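From: Kalevi Sjöberg
To: tamelby-users
Subject: Re: [tamelby-users] Pose filter rejects segments when the view is mostly blocked

Dear Joni, dear list members,

Thank you for the detailed report. I am replying on the list, as two other groups have written to the maintainers with similar questions and the answer may be of use to them. Your message is quoted in part for reference.

On Tuesday, Joni Ojala wrote:
> We are processing wide-angle wrist camera recordings with Tamelby and
> the default settings. The work is cloth handling at a table. Of 438
> segments in the batch, a large share is marked "tracking lost" and
> dropped before export. When we play them back, the motion looks smooth
> and there is nothing wrong with the files.
>
> The dropped segments have one thing in common: something large and
> close covers much of the view. We tried a lower feature threshold, but
> this only moved the problem. The segments were kept, and the path then
> drifted toward whatever was in front of the lens.
>
> Is there a supported way to tell the tracker which part of the view
> belongs to the room? We would prefer not to maintain a local patch.
>
> Joni Ojala
> Leinonen Applied Automation

The behavior you describe is known to us and is, for the most part, a result of how the pose filter scores each image. It divides the circular view into cells and asks for a minimum number of stable points in a set share of them. A plain surface close to the lens gives few usable points. A cloth gives more, but they move with the cloth, and the tracker will follow them if it is given no reason to do otherwise. Lowering the threshold therefore trades one fault for another, as you found.

The three stills below are from the recordings that the Clindthorpe office used when the filter was last reviewed.

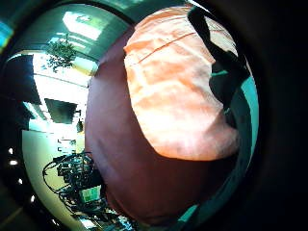
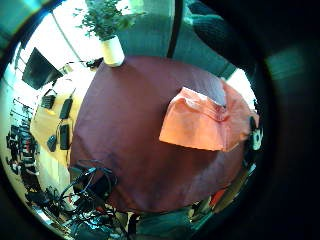
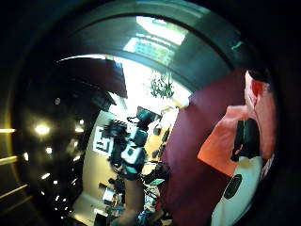
Fig. 1-3. Wide-angle views with an orange cloth close to the camera. A printed marker-like sheet is visible in the third only.

In the first still, the center of the view is of almost no use for tracking. The usable detail lies on the left, where the ceiling light, the plant and the cables on the tabletop are all in view. The default filter gives that area too little weight and rejects the image. In the second, there is much more of the room to work with, including the monitor and the desk beneath it, but the folded cloth on the table is also rich in edges. If the cloth is being moved, those edges must be left out. The third is the easiest of the set in principle: a large maroon surface and the hand fill most of the right side, while the center holds a good deal of fixed detail. It does, however, show one further risk. The small round lights on the left look much alike, and the matcher may take one for another if the camera turns quickly.

Our recommended procedure is as follows.

First, please update to the current release and turn on the option occlusion_mask = auto. The mask is computed for each image and removes large regions of even color near the lens before the cells are scored. It is off by default to keep older results repeatable.

Second, please set cell_score = relative. The share of good cells is then measured against the part of the view that remains after masking, and a half-covered image is no longer penalized for the covered half.

Third, for cloth work in particular, please supply a color range for the cloth in the task file. The format is described in the Jamevau plugin notes, under "Moving objects." The range should be somewhat wider than it looks on screen. Bright light can wash the fabric out to nearly white in places, and those patches will otherwise slip through the mask.

With these settings, a segment is dropped only when fewer than four cells remain usable for longer than the time limit. We would advise against going below four. Short gaps are filled from the inertial data, and the exported file marks them as such - downstream training code should read that field and not assume that every pose has the same quality.

On the matter of repeated ceiling lights, there is no supported option at present. A check on match distance is under review and may be included in the June release. Until then, users who see sudden jumps in the path are asked to lower max_match_angle and to rerun only the segments concerned.

Joni, if you are able to share two of the dropped segments together with their log files, we will add them to the regression set. Please use the upload page and not the list, as attachments are removed by the mail server. Kindly state the lens calibration file used. An outdated calibration produces the same warning near the rim of the image, and it should be ruled out before the masks are adjusted.

With kind regards,

Kalevi Sjöberg
Tamelby maintenance group, Clindthorpe

_______________________________________________
tamelby-users mailing list
To unsubscribe, send a message with the word "unsubscribe" in the subject line to the list address.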